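Happy Friday, everyone! It's 4 August 2023, my sunscreen is melting in my bag, and I finally have something to tell you about that Bukia lip tint I've been teasing since forever. 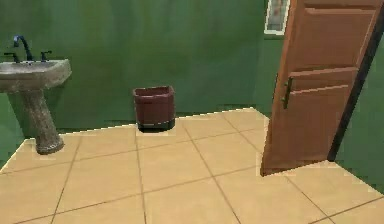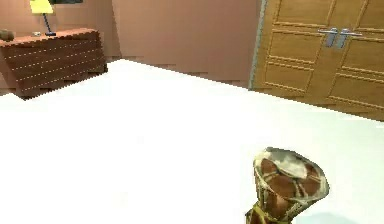
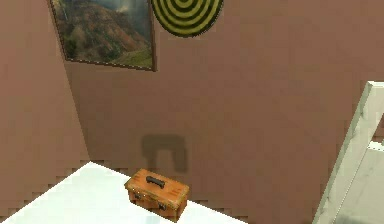
So, the tint. I bought it in shade 34, a brick red with a bit of brown in it, after changing my mind 2 times at the checkout (I nearly went for a coral, and I own far too many corals). The formula is thin and a little watery, and it sets fast — you get maybe five seconds to fix a wobbly edge before it's staying put. I learned that on the way to dinner, in the back seat of a moving car. Don't do that!

Wear time was really good on me. I put it on at breakfast, had two coffees and a very greasy sandwich, and the color was still there seven hours later, just faded in the middle. It does dry my lips out, so I've been dabbing the Hayes balm underneath and blotting it off first. Too much balm and the tint slides around and goes patchy.

The smell is my one real complaint. It's sort of like grape candy, and it hangs around for a while. Stijn Vermeulen wrote in to tell me the Wutitz version has no scent at all, so that one's going on my list (thank you, Stijn!).

I also tried it as a blush, two dots per cheek, and oh, I love it. Blend quickly with your fingers and skip the powder. On bare skin it looked much nicer than it did over foundation, where it grabbed and left a little ring.

Next up is the Grurach brow pencil, which I've had in a drawer since January and still haven't sharpened. If you've used it, hit reply and tell me whether the taupe runs gray!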